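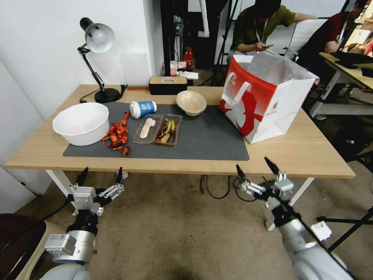 Lunch leftovers, Senstead office

The big red and white bag with the liner sticking out of it, and what was on the table beside it: chili pieces in a heap on the gray mat, a paper cup on its side, two clear trays. The white bowl at the end is empty.

Bülent Akbulut put up the Senstead rules page on 2025-10-08 after we started the "clear your own table" rule in June. The idea, borrowed from our Duman branch, is that people tidy more if they see the rule in writing. I have my doubts. The page had 725 views last month, and I'd like to meet the person who wiped down a table on account of one of them.

The chilies
Red and orange, dried, no lid or bag that I can find. I'm told sweeping them into a bowl takes a minute. Maybe – I've never timed it.

The two trays
Yellow and dark brown slices in one, a single pale pink piece in the other. Is one piece worth keeping? The rule says label it or toss it, and I can't say I've seen many labels.

The tissue box
At the back by the lamp, wood on top and black below. Good for small spills. For chili I'd want a damp cloth.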